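Home | Forums | Film and TV | Documentaries | Members | Search
Last updated: 10/03/2026

Welilari (documentary) - is it fair to the town?

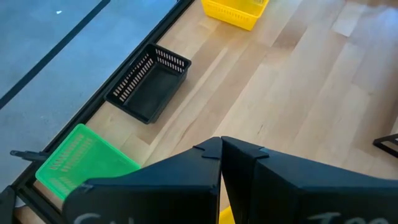
enska_reader wrote:
I watched Welilari on Sunday with my wife and we had an argument after it, so I would like to hear other opinions. For those who have not seen it, the film is by Odette Perrin and it tells the story of the cannery in the town of Welilari, which was closed by its owner, the Hwang company, after 123 years. It runs for two hours and five minutes. The first hour I found very strong. The old workers speak slowly and the director lets them finish. But in the second hour she begins to explain to us what we must think, and I lost my patience. My wife says that this is the whole reason to make such a film. Who is right?

mapleghost wrote:
Your wife.

tollgate17 wrote:
I am with the original poster. The narration in the second half is a mistake. We see a man lock the gate and walk to his car, and it is a beautiful long shot, and then the voice tells us that he is sad and that capital has no memory. I could see he was sad! Also I counted only one person from the company in the entire film, and he is on the screen for less time than the dog.

mapleghost wrote:
The company was asked. There is a title card about it near the end, it says that Hwang declined five requests for an interview. What should she do, invent their answer?

tollgate17 wrote:
I saw the card. It comes after the viewer has already decided. If you put it at the beginning, it is information. At the end it works like an accusation. I am not defending the company, I only speak about the editing.

pia_in_the_back_row wrote:
Good evening to everyone. I saw it in February at the small festival in Enska, where the director came to answer questions afterwards. Somebody asked her about the narration. She answered that the first cut had no voice at all, and that people at the test screening did not understand who owned the building and who owned the land. So she wrote a text for these legal parts, and then, in her own words, she "could not stop writing." I liked that she admitted it. Maybe in the future there will be another version.

enska_reader wrote:
Thank you Pia, this is very interesting. The part with the land ownership really is difficult. I had to go back and watch it a second time, and I am still not certain what the court decided. Did the town get the land or only the right to use it?

pia_in_the_back_row wrote:
Only the right to use it, if I understood correctly. For 17 years.

hollis_b wrote:
Correct, and the film passes over this too quickly in my opinion. It is shown as a defeat, with the rain and the cello. But the people in the meeting hall are clapping. Look at it again. Half of the room is pleased with the result. There was a different story there, about a town which does not agree with itself, and she did not want it.

mapleghost wrote:
Hollis, this is unfair. The baker talks about exactly this. He says that his sister has not spoken with him since the vote. It is one of the best moments.

hollis_b wrote:
One moment in two hours, yes. I would give the whole cello for ten more minutes with the baker.

tollgate17 wrote:
Oh, the cello. I forgot about the cello. Whoever did the music should have been sent home after the first week.

enska_reader wrote:
I liked the music. Is it permitted to say this here?

pia_in_the_back_row wrote:
It is permitted. I also liked it, at least in the harbour part with the old colour film from the 1960s. That archive material is wonderful. She said that it came from one family who kept the reels in a garage.

quietmatinee wrote:
Does anyone know where I can see it? It is not in any theatre near me and the public library does not have it.

mapleghost wrote:
It is on Wonico, but only for rent, not with the subscription. The subtitles are late by a second or so in the last part. I wrote to them and received no reply.

quietmatinee wrote:
Thank you. I will watch it this weekend. I grew up in a town with 2,000 people and one factory, so I am probably the audience for it, or possibly the worst audience.

hollis_b wrote:
Please come back and tell us on which side you are with the narration.

enska_reader wrote:
My wife has now read this thread. She asks me to write that she also noticed the people clapping, and that she still thinks I am wrong.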